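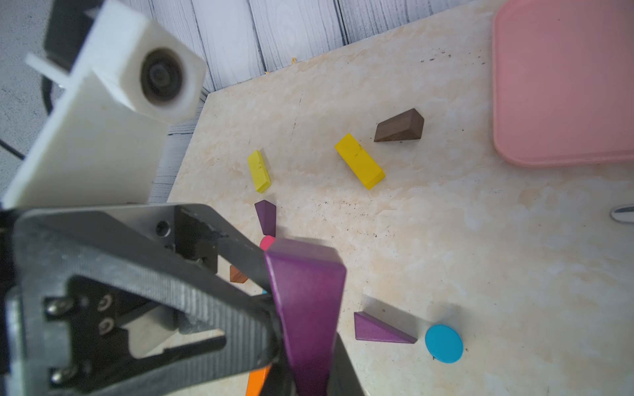
Mustard notebook, Merthorpe kitchen
2024-12-26

Came in for the morning to turn the jars and ended up staying until it got dark. Batch 81 is the one! I've been at this since May and I think it's the first wholegrain I would happily put on a table without saying anything about it first.

Quick recap for Bakari, who missed the last two sessions. We had been soaking the seed in cider vinegar straight from the bottle and grinding next day. Good heat, but a hard sourness at the front that never went away, even after weeks. Hortensia's idea was to soak in ale first and only bring in the vinegar at the grind. I didn't believe it would matter much. It matters hugely.

What went in:
600 g seed, two parts yellow to one part brown (the Nugroho brown, smaller and darker than the last sack)
Drovalden ale, enough to cover by a finger's width, then topped up after two hours when the seed had drunk the lot
cider vinegar, a mugful, held back until grinding
salt, two level tablespoons
honey, three tablespoons, the runny one
a bay leaf in the soak, taken out before the mill

Soaked two nights with the lid ajar, room at 19 degrees by the wall thermometer. First night it swells like mad and goes thick and porridgey on top, so stir it down and don't panic. By the second morning the seeds give when you press one against the side of the bowl with a spoon. If they still ping away they want longer.

Grinding. Ollari mill, coarse setting, one pass for everything, then a third of it back through on medium. That third is what holds the rest together. Last time I put half back through and lost all the lovely pop. Vinegar went in with the second pass. The mill ran warm towards the end so I stopped for 20 minutes with the lid off, made tea, and carried on. I do think the stopping is worth it. Batch 79 was ground in one go and it's as mild as custard now, and I can't see what else was different about it except that I was in a hurry.

Straight off the mill it tasted horrible, as ever. Bitter, metallic, a bit like chewing a conker. Darragh tried some off the spoon before I could warn him and had to go and stand by the door. To anyone reading this later: do not judge fresh mustard. Put the lid on, go home.

What I opened today was the set that's been sitting on the shelf, and oh, it's good. The bitterness has gone completely. You get malt first, then the honey (only just), then the heat comes up behind the nose and is gone before the next mouthful. The brown seeds are doing nearly all of that. Texture is thick enough to stand on a knife but it still spreads. Tried it on cold ham, on a bit of yesterday's roast parsnip, and on cheese on toast, which I had twice purely for the notebook.

Two jars out of the lot had dried out on top. Both had the older lids, so those lids are going in the bin this time, all of them, and I mean it. Stirred a teaspoon of vinegar into each and they came back fine.

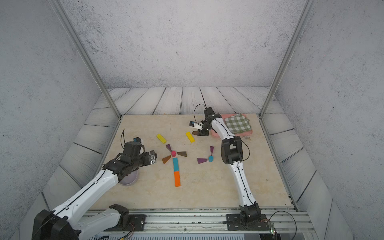

The worst bit of any mustard day is the filling, and I'd like to sort out the bench before we do a big run. Whole seeds get everywhere. They roll, they hide under the scales, and the turmeric from the smooth batches has left a yellow map of the world on the old white top by the sink. I keep coming back to that beige marble-patterned tabletop in the photo, because a beige with a bit of movement in it would forgive a lot more than plain white does. I wouldn't have the pale grey speckled finish on the walls behind it though, much too easy to miss a splash. Mohandas has a cousin with an offcuts yard and will ask what they've got in that sort of colour. It needs a lip along the front edge as well, even just a strip, to stop the seed going over on to the floor.

Filling notes while I remember. Wide funnel only, the narrow one blocks after two jars. Bang each jar down on a folded cloth three or four times to get the air out, then run a skewer round the inside. Leave a thumbnail's gap at the top. Wipe the rim with a cloth dipped in hot water and vinegar, then lid. Write the batch number on before it goes on the shelf and not after. We still have a jar up there labelled only "nice one", in my writing, and it is nice, and I've no idea what's in it.

Side trial: smoked seed. Anitha brought in a bag of yellow that she'd cold smoked over apple wood alongside some garlic. I did one small bowl, same soak, same salt, no honey. It smelt wonderful in the soak and then a bit like a wet bonfire coming off the mill. Tasted today against the plain one and it's much calmer, but still too much by itself. Mixed one spoon of smoked to four of plain and suddenly it was marvellous, really savoury, and you'd have trouble saying what it was. Darragh guessed bacon. Doing this properly next time, with the smoked seed weighed in at the start.

Second side trial: tarragon. No. Fresh tarragon went brown and tasted of hay. Might try it dried, or steep it in the vinegar and strain it out. Hortensia says steep. She was right about the ale so I'm going with steep.

Still don't know:
Does the bay do anything? I can't taste it. Leave it out of half the next soak and see if anyone can pick the right bowl.
How long before the heat starts to fade on the shelf? Keep two of these back, one in the fridge and one in the cupboard, and write down what they're like each time we open them.
Would a darker beer work or would it go bitter again? Bakari has some stout left over and is keen.
Is the new brown seed hotter, or have I just got a cold coming?

For next session:
Order brown seed, same sack if they have it
New lids (measure the jars first, we have two sizes)
Take the mill apart and brush it out, the coarse plate has seed packed in behind it
Start soak of plain and smoked side by side on the same evening
Ask Anitha how long the smoke was on for

Took one jar home. Left one on the side for Darragh with a note asking him to try it again, please, now that it's had time. He's owed a nice spoonful.

Later: forgot to write down that I rinsed the seed this time before the soak, just once through the sieve. Quite a bit of dust came off. Could be part of why it's cleaner tasting, so rinse again next batch and don't change that as well as everything else.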